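Ditden Low Table, White
Institutional furniture for lounges, waiting areas and common rooms 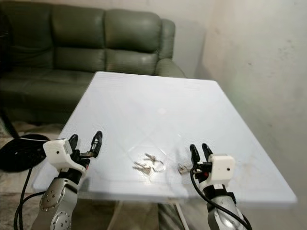

The Ditden range was developed by Hedegaard for organizations that furnish shared spaces and expect them to remain in daily use for many years. Tables are supplied to clinics, libraries, residence halls and rehearsal venues, including the public lounge at Wovudance.

Size and load
Tops are 600 mm wide and are offered in 2 lengths. The standard height is 555 mm. Customers who require a lower table for use with deep seating should consult the Vasar series, which shares the same leg fittings.

Care
Wipe the surface with a soft cloth and mild soap. Abrasive pads and solvent cleaners will dull the finish and are not covered by the warranty. Marks left by rubber feet or ink should be treated promptly.

Warranty
All Ditden tables carry a warranty of 7 years against faults in materials and assembly. Ordinary surface wear is excluded. Replacement legs and floor glides may be ordered separately.

Ordering
Orders are accepted from registered institutions and their purchasing agents. Deliveries placed before December are invoiced at the current rate. Contract inquiries should be addressed to Zanele Lekota, and questions on spare parts to Joon-young Ra.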